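Looking after white and pale worktops

Pale surfaces show everything, and most of the damage they pick up comes from cleaning them too hard. The tips below are for painted, laminate and lacquered tops used in kitchens, utility rooms and workshops. Stone needs different treatment and is covered on its own page.

Daily wipe

Use a soft cloth wrung out in warm water with a small drop of washing-up liquid. Go over it again with plain water, then dry with a tea towel. Leaving it to dry by itself is what causes the cloudy streaks. Spray cleaners are fine once a week, but put the spray on the cloth and keep it off the joints.

Tea, coffee and turmeric

Mix bicarbonate of soda with enough water to make a paste the thickness of yoghurt. Spread it on the mark, leave for 8 minutes and wipe off without scrubbing. Turmeric may need two or three goes. A sunny windowsill will fade what is left on a chopping board, though that is no help with a fixed top.

Pen and marker

Surgical spirit on cotton wool, dabbed. Test it under the edge first, as it can dull some lacquers. Don't use nail varnish remover.

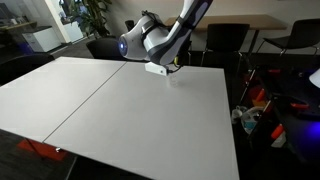
Joins are where most tops fail first. Water gets in, the core swells and the edge lifts, and after that there is no putting it right. Where two white panels sit side by side, run a dry cloth along the line between them whenever you wipe down, and pick out crumbs with a wooden cocktail stick. Never use a knife. If the panels are meant to stay together, a thin bead of clear sealant can be run along the join and smoothed with a wet finger. Leave it overnight before using the top.

Scratches

Light ones can be hidden with a white repair wax. The Lukard stick costs a little more than the others but doesn't yellow. Warm it in your hand, rub across the scratch, and level it with an old bank card. For anything deeper, start with 200 grit paper on a filler repair and finish finer.

Heat

Use a trivet, even for mugs. A folded tea towel is not enough under a pan from the oven.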